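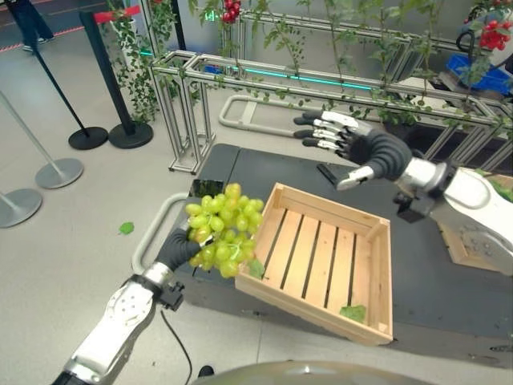 Pale green grapes at the corner of a slatted wooden crate.

Hudbridge Community Help
Home and Grounds > Fruit and Vegetables > Harvest and Storage
Thread 2265

Handling and sharing of grapes from a common arbor

Posted by Gralach Court Residents' Office

The Gralach Court residential property maintains a grape arbor along the south wall of the parking area. The vines were planted by a former owner and the variety is not recorded. The fruit is green, seedless for the most part, and generally ready for picking toward the end of August.

In past years residents have been permitted to pick for themselves at any time. This arrangement has led to complaints. Fruit has been taken before it was sweet, several canes were torn from the wires, and households on the upper floors report that little remains by the time they come down. The office therefore intends to have the arbor picked on a single morning and the grapes made available in the lobby. There are 52 households in the building.

Guidance is requested on the following matters. How should ripeness be judged, given that the color of the fruit changes very little? Should the grapes be washed before they are set out? May they be kept in open wooden crates, of which the office already owns 12, or are closed containers preferred? The lobby is air conditioned but receives direct sun until 11 a.m. or so. The office has no refrigerator available for this purpose.

Replies from persons who have managed a similar arrangement would be especially welcome.

Posted by Christos Kalogeropoulos

I was responsible for the grounds at the Drakos Street apartments for a number of years, and we had two arbors of green grapes there. The following is the procedure we settled on.

Ripeness

Color is of limited use with green varieties, although many of them turn from a hard grass green to a softer yellow green as the sugar rises. Taste is the proper test. Take a berry from the bottom tip of a cluster, as the tip is usually the last part to sweeten. If it is pleasant to eat, the whole cluster may be cut. Repeat this on clusters from the shaded side of the vine as well as the sunny side. Grapes do not continue to sweeten after picking, so there is nothing to be gained by cutting early and waiting.

Picking

Pick in the early morning, after any dew has dried. Use small pruning shears and leave a short length of stem on each cluster. The cluster should be held by that stem and handled as little as possible. Table grapes carry a natural dusty coating, commonly called bloom, which slows the loss of moisture, and repeated handling rubs it away.
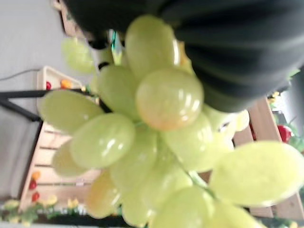 Any berry that is split, soft, or brown should be snipped out at the time of picking. One spoiled berry will leak onto those around it, and mold can spread through a cluster very quickly in warm weather. We asked our pickers to do this at the vine and not at the table, which kept the wasps outdoors.

Washing

The grapes should not be washed before they are set out. Water becomes trapped between the berries and encourages mold. A notice should ask residents to rinse the fruit under cold running water immediately before eating it.

Crates

Open slatted crates are suitable and in my view better than closed boxes, as air can pass through them. Brush them out, scrub them with hot soapy water, and allow them to dry fully in the sun. Check for raised nails and splinters. Line each one with clean plain paper and place the clusters in a single layer - two layers at the very most. Stray leaves should be removed before storage, although a few will always find their way in.

As regards the lobby, the morning sun is a greater concern than the crates. Move the table to the shaded side or lower the blinds. At room temperature we did not leave grapes out beyond the evening of the day they were picked. Residents who refrigerated theirs unwashed, in a vented bag, found them good for a week and often longer. 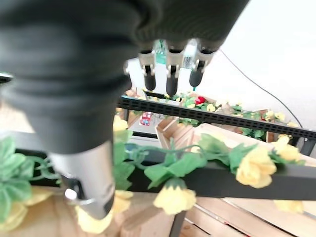
Notices and fair shares

A written notice should be placed at the mailboxes 3 days before picking. Ours stated the hour of collection, the amount permitted per household, and the hour after which anything left over could be taken freely. We divided by weight using a kitchen scale. Dividing by cluster was attempted once and produced a dispute, the clusters being very unequal in size.

If residents have dogs, the notice should also state that grapes and raisins are poisonous to them. Fallen fruit should be swept from the lobby floor promptly for the same reason.

Posted by Kusow

Agree with the above on not washing. Netting should be considered for next season. Birds will take more than the residents do.

Posted by Gralach Court Residents' Office

The office thanks both contributors. The table will be moved to the north side of the lobby and a scale will be obtained. A further inquiry regarding winter pruning will be posted separately under Trees and Vines.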